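I've been putting off writing up the Imholm hand gripper kit because I kept wanting one more go with it, but the loan ends in June and I ought to get on with it.
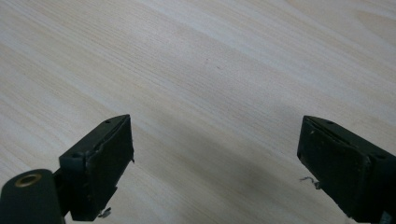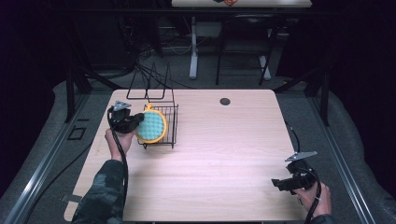 Prieto

You get a pair of grippers for £639, which made me wince a bit, and a spare set of pads is another £114. The idea is that you do an ordinary job with them, something like the washing-up rack, and the recording is used to teach a robot arm the same movements. Mine came from the Clirkside shop, very well packed - a whole evening went on the cables alone!

I do like the pads. They're dark and grippy and forgiving if you come at a thing slightly crooked, though the edges get nicked and I'd order spares at the start. The cables are my one real grumble, as I'm forever nudging them out of the way with my elbow. The software stores up to 356 goes per project, plenty for me. I'm taking the kit over to Flallcombe next and will report back on the carrying case.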